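Mini fridge restock and reset, project report
Chie Uchida + Digby Lowther
Astside shared lounge, term project, second half

1. What we set out to do

The lounge on our floor has a mini fridge that everybody uses and no one sorts. Our project was to come up with a layout for it that a person can put back together in a few minutes without thinking, then see if people kept to it. Small topic, we know. But the course asked for something from daily life with a before and after, and this one was right down the hall.

Question we wrote in the proposal: does a fixed spot for each kind of item make people faster at finding and returning things? Second question, added later after Digby complained: does it matter if the stuff is in the fridge or on top of it?

2. Background (short)

Last term the fridge got cleaned out twice. Both times it was full again inside a week with sauces, half drinks, things in jars with no name on them. Chie kept a notebook of complaints. Most common one was "can't find mine", second was "something fell out when I opened the door". The second one surprised us and it ended up driving a lot of the layout.

The other fridge, in the Yip kitchen upstairs, is full size and doesn't have this problem, or has it less. More shelves. We went up and looked but didn't use it, too different to compare.

3. Layout

Tried three versions. Version A was by owner, each person a section. Fell apart right away, there isn't enough shelf for that. Version B was by height, tall at the back, short at the front. Looked great. Bad in practice because the short things at the front were the ones that rolled. Version C is what we kept:

- lower shelf, left: glass bottles, standing
- lower shelf, right: jars, standing, lid up, label out
- upper shelf: anything soft or in a packet
- top of the fridge: drinks that don't need to be cold, unopened only
- nothing on the floor of the lounge, ever (Digby's rule)

We wrote this on a card and taped it to the wall at eye level. The first card was too long and people didn't read it. Second card had 35 words and that worked better, or at least two people mentioned it.

4. How we ran it

Thursday evenings, after dinner, when the lounge is busy but not packed. One of us did the task and the other kept time on a phone. Task = open the door, take out a named item, put it back in its spot, add one new item, close the door. We also had friends do it who had never seen the card.

70 runs in total. 35 with no layout, then 35 with version C. We threw out a few early ones where the timer was started late and ran them again so the numbers come out even.

Items used: glass soda bottle, jar, tea in a plastic bottle, a couple of packets. We kept the set small on purpose. Digby wanted eggs. No eggs.

5. Results

Putting away got faster. Finding didn't change as much as we hoped, probably beacuse the fridge is so small that you can see most of it as soon as it's open anyway. Where the layout helped was the return: with version C people put the item back in the right spot in 87 percent of returns counted over the whole month of June, including ones we didn't time. Before that we didn't have a "right spot" so there's no fair number to put next to it. We should of thought of that earlier and at least written down where each thing started.

Jars were the worst item in both conditions. People lay them down. Even people who had just read the card lay them down, and usually close to the front, where the door opening is. A round jar on its side on a wire shelf is going to go somewhere. Bottles were fine, nobody we timed laid a glass bottle down.

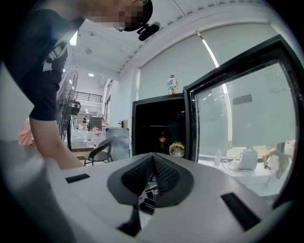
So the next version of the card should say jars first, before bottles, and maybe in bigger letters. We also talked about a shallow tray on the lower shelf so that a jar has an edge to stop it. Wosance has a clear one that might fit but we didn't get to measure before the report was due. Prollier make a narrower one, same problem.

Top of fridge: worked better than expected. Tea bottles went up there and stayed up there. The door doesn't touch anything on top when it swings, we checked. Only downside is it turns into general storage if you let it, keys, mail, one time a sock.

6. Problems

- Only one fridge. Can't say much about others.
- We were both timer and subject, so we knew what was coming. The friends' runs are a bit slower than ours in every version.
- Door. It opens wide and blocks the way past the table, so when somebody wanted to get by we had to stop and restart.
- The complaint notebook is one person's handwriting and one person's opinion of what counts as a complaint.
- Word limit is 3000 and we're well under, we know, the tables are in the seperate file.

7. Who did what

Chie: proposal, notebook, both cards, sections 2, 3 and 5. Digby: timing, most of the runs, shopping, sections 4 and 6. Section 1 together, late.

8. If we had another month

Tray test first. Then the same 35 runs again with the new card and different people, and this time a photo of the shelves at the start of every run so we can score where things go. Also want to try moving the packets down and the jars up, Chie thinks a jar at chest height gets stood up properly because you're not bending to reach it. Digby disagrees. Not tested.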